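### 4.2 Reading the Lake Park at Nurnov

We arrived at Nurnov expecting a short visit. The park had been described to us as two slides and a kiosk, and we had given it one Thursday in a season mostly set aside for the larger grounds at Kinnunen. We ended up going back again and again, and it became the richest of the 4 sites in this study.

What makes Nurnov so exciting is how much of its old layout can still be walked. The entrance road bends twice before it reaches the gate, and older visitors told us that the second bend was where children in the back seat first saw the top of the big slide. The slide tower has lost its steps, but the bend still works! You come around it, the trees open, and there is the lake with the tower standing up against it. Few of the plans we looked at record this kind of staging, and we would have missed it entirely had we come in by the service track, as most people exploring the place do now.

Past the gate the paths split. The left path runs to the boat landing and the right one climbs to the picnic terraces, where the concrete tables are so deep in moss that we walked past the lower row on our first visit. Birch has come up through the dance floor. The miniature railway is in better shape than we dared hope: the rails are gone, but the bed is firm and dry, and it is plainly in regular use as a footpath. Dog walkers from Grullel follow it all the way around the north shore, and several of them had no idea a train had ever run there. One man was so pleased to learn it that he turned around and walked the loop again with us.

This everyday use matters for our argument. Earlier writing on closed parks tends to treat the closing date as the end of the story, with everything after it filed under decay. At Nurnov the picture is much livelier. People swim from the landing in warm weather, teenagers meet under the slide tower, and in April the terraces fill up with families looking for the first wood anemones. Esther Muriithi, who led the interviews, noticed that people who had known the park when it was open and people who had only known it closed often picked the same favorite spot, usually the flat rock just beyond the landing. We did not expect this, and we return to it in Section 5.

Small personal belongings came up in these talks far more than rides did. People remembered the towel, the thermos, the sandals kicked off on the landing and carried home full of sand.

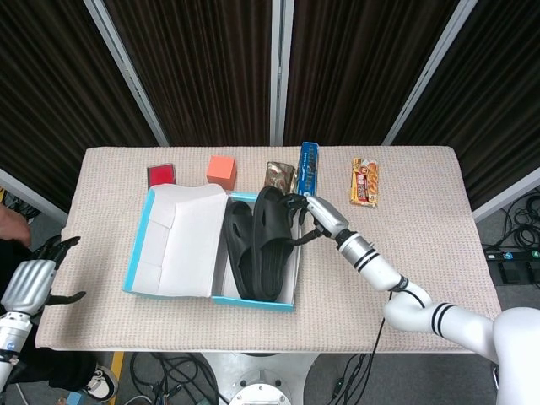
**Figure 3.** Black slide sandals in an open shoebox, with a robotic hand gripping the strap of one.

Reteo, the last of our sites, makes a useful contrast. Its rides stand almost complete behind a sound fence, and on paper it is by far the better preserved park. Yet the interviews there were short, and most came back to the fence. With no way in, people had stopped adding anything to what they remembered from childhood. We would love to see the comparison repeated at a park where a fence has recently come down.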